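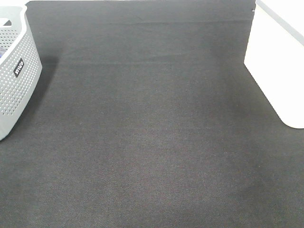
About the Truvwood Robotics Club

Hello, and thank you for looking us up! We are an after-school and evening robotics club for young people between the ages of eleven and eighteen, and we have been going long enough now that two of the people who run sessions first came to us as pupils. We meet in the old art rooms at Truvwood School, on the ground floor at the back, and you don't have to be a pupil at the school to join. We have 47 members at the moment, from all over the town and a few from the villages beyond it, and somehow we still fit.

How we started

The club began when So-ying Tseng, who was teaching physics here at the time, asked for a cupboard and was given a whole room. There were six members that first term and one robot between them, a wheeled thing called Fiter that was meant to follow a line of tape and mostly preferred the skirting board. Fiter has been rebuilt so many times that very little of the first one is left, apart from the name and one rather battered wheel, but every new member still gets a turn at programming it. We're all very fond of it.

Over the years the club drifted from driving robots about to teaching them to pick things up. It was the members' idea, after a long and quite heated evening about what a robot would need to be able to do before anybody's gran would want one in the house. The answer that won was tidying up, and tidying up has kept us busy ever since.

What we work on

Our main project is called Grinano, and the aim is easy to say: take what is in one container and put it in another without dropping it, squashing it or knocking the whole lot on the floor. We lay a plain dark cloth over the table, set a container at each side and leave the middle clear for working in. Younger members tend to ask why we don't use something more exciting, and then they spend an evening trying to get hold of one soft object by its corner and stop asking.

Members work in small teams and everybody has a go at everything – setting out the table, guiding the arm by hand, writing code, going back over the recordings afterwards and arguing (politely, for the most part) over whether a try should count. A team does 50 tries at a task before changing anything. It can feel slow, and some evenings it is slow, but it has taught us more patience than any amount of being told to be patient. The best score so far this year is 23 clean moves in a row, by Pak-hei Su's team, and they would very much like you to know about it.

We also have a beginners' group, which does simple circuits, a bit of soldering and the first steps in programming. You can stay in it as long as you like. Some people stay for a term, and one or two have stayed for years and now more or less run the biscuit tin.

The Havlíček Cup

Every March we enter the Havlíček Cup, a friendly competition for school and youth clubs in which each team's robot has to sort a table of household things against the clock. Last time we scored 84 points and came fourth, our best result yet, and the coach home was so noisy that Oi-ling Chow lost her voice joining in with the singing. Taking part is open to anyone who has been coming for a term or more, and there is plenty to do for those who would sooner not stand up in front of a crowd.

Who we are

So-ying Tseng still looks after the club as a whole and answers most of the emails. Chin-lung Hsieh leads the Grinano sessions and knows where every spare screw is kept. Oi-ling Chow takes the beginners, and Su-chen Tang, who was a member herself until she went off to study engineering, comes back in the holidays to help with the Cup teams.

Coming along

Sessions run in term time from 4.15 pm for the beginners and 6 pm for the project teams. Your first two visits are free, and you needn't bring anything except a drink and perhaps a jumper, as the heating back there has its own ideas. Parents and carers are welcome to stay and watch, and there is usually a pot of tea on the go by the sink. If getting here or paying for a place would be difficult, please do speak to So-ying – we have a small fund for exactly that and we would always like to see it used.

Come in by the side gate, follow the path round past the bike racks and knock loudly.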